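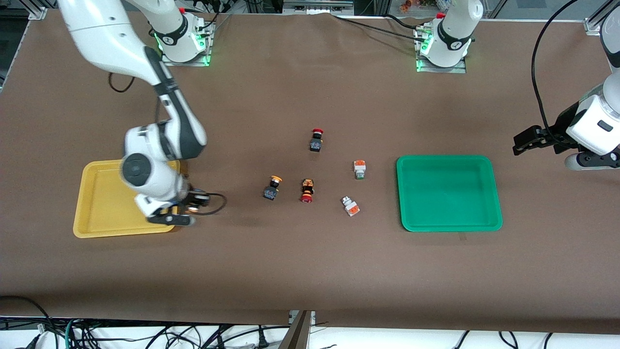
Llevaba meses queriendo pasar por la feria de grabado de Evville y en mayo por fin cuadró. Son dos plantas de un antiguo almacén de telas, con 22 expositores, casi todos talleres pequeños que llevan ellos mismos su mesa. La entrada es gratis y abren a las once.

Empecé por arriba, donde estaba Plisport. Es una galería que trabaja sobre todo con serigrafía y que este año ha sacado una carpeta de puertos en tirada de 112 ejemplares. Pedían 320 euros por la carpeta entera y no vendían hojas sueltas, cosa que me parece un error: había dos láminas muy buenas, la de la grúa y la de los diques de noche, y otras cuatro que no me llevaría a casa. Pregunté si pensaban separarlas más adelante y me dijeron que no.

En la planta baja el ambiente era otro. Tan, un taller de linóleo, tenía las pruebas de estado colgadas de una cuerda y dejaba tocar las planchas. Me quedé un buen rato con una serie de tejados a dos tintas. El registro no es perfecto y se nota en los bordes, pero a mí eso me gusta. Compré uno por 135 euros, sin marco, firmado a lápiz y con el papel un poco ondulado en una esquina.

También vi lo de Prerirel, que publica monotipos junto con textos breves. Los textos me sobraron. Los monotipos azules están bien, aunque colgados tan juntos se estorban unos a otros.

Dos quejas. La luz de la planta baja es mala, fluorescentes viejos que vuelven verdosos todos los blancos, y para mirar un papel con calma había que acercarse a la puerta. Y faltaban precios en bastantes mesas. Entiendo que a algunos les dé reparo ponerlos, pero quien va con un presupuesto corto agradece saberlo sin preguntar.

El grabado está ahora encima de la cómoda, entre dos cartones. Quiero ponerle un marco de madera clara y paspartú ancho. Si alguien conoce un enmarcador que no tarde dos meses, que lo deje en los comentarios.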